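Let the Quiet Players Stay Quiet

I have played Skikance for 5 years, with some long breaks when my work was heavy. It is an online game about a harbor town called Londa. You repair boats, cook for the sailors, trade some goods and slowly make your house bigger. There is no war in it and no final enemy. For many of us this was the reason to come.

In April the studio, Lirneck, changed how the town works. Before, a player could do almost everything alone. Now the larger boats, the night market and the best recipes need a crew of 3 people. The studio wrote that a shared world must be shared, and that lonely players leave sooner. I believe they mean well. I also think they made a mistake, and I want to explain why as politely as I can.

The first problem is the word "lonely." When I play in the evening, I don't talk to anybody, but I see the lamps in other houses. I see that somebody has put fish on the common table, and I take one and leave an onion. This is a kind of company. It is the same feeling as reading in a library, where you would not like a stranger to be assigned to your chair.

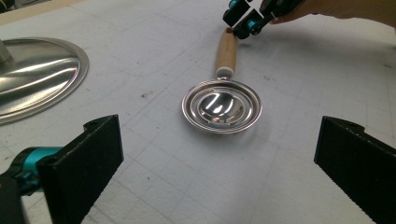

Ngọc Lưu wrote to me that I am too romantic about the old Londa, and that in her opinion it was dying. In the old version, she said, she played for two months and no one ever answered her greeting, and now she has a crew and logs in every night because they wait for her. I take this seriously. A greeting without an answer is a sad thing, and in my library nobody would have noticed her.

But look at what her example asks for. She wanted people and had no good way to find them. For this a notice board would be enough, or a bell you can ring at the harbor when you want help. The studio has instead closed the doors for those who did not ring. If you have no crew, the big boats stand in the dry dock and you can only walk past them. I had one of them half repaired. It is still half repaired.

There is also the matter of time. A crew means an appointment. I work in shifts, and my free hour moves through the week like a cat through a house. Parents of small children tell the same story on the forum, and so do people who are ill and can't promise that they will be well at eight o'clock.

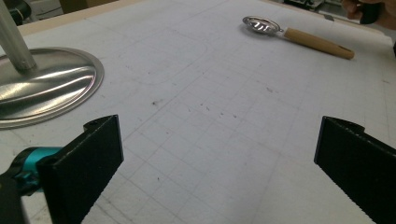 Csaba Magyar answered on the forum that every good thing in his life needed an appointment, even his football, and that a game where nothing is expected of you is only a screen saver with onions. I laughed at this, I admit. Still, he has his football for that.

What would I change? Let one person repair the big boat, only slower. Let the night market have one corner where you can sell alone. Keep the crew recipes for crews, I don't need them – a small reward for cooperation is fair.

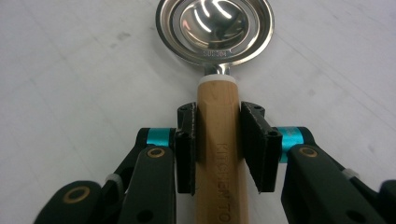 I would also ask Lirneck to bring back the common table, which disappeared in the same update. It cost 3,000 coins to build and our whole street paid for it, little by little, without one word in the chat. I don't know the real names of those people. I would like to leave them an onion again.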